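Canceling the cable package

6 August 2024

We finally dropped cable. I had been meaning to do it since January, when the bill went up again, but there was always some game or show that made me put it off another month.

The bill had crept up to over 300 a month with the phone line and the sports tier. I went through the last few statements and half of it was fees. We watched maybe six channels. My wife liked the cooking one and I left the weather on while I made coffee.

Canceling took two calls. The first rep offered me a lower rate for a year and I said I'd think about it. I thought about it and called back. They wanted the boxes returned in person, so I drove out to the Mistbridge office and waited in line with both of them under my arm. Keep the receipt if you do this. My neighbor didn't, and was charged for a box he had already turned in.
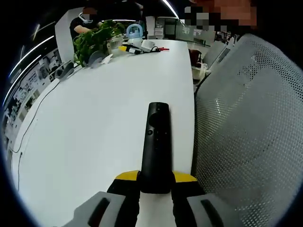
A black remote with a round navigation pad.

Now we pay 80 for internet and use two streaming services, one of which we'll probably drop after the fall. Local channels come in over an antenna in the attic. I ran the wire down through the hall closet — a hot job in August and I wouldn't pick that month again.

What I miss is flipping around. With streaming you have to decide on something first, and some nights we spend so long deciding that we go to bed. The antenna helps a little. There's a channel out of Plostow that runs old westerns all afternoon, and I've seen more of those this summer than in the ten years before.

I still have to call about the phone line, which is somehow a separate account.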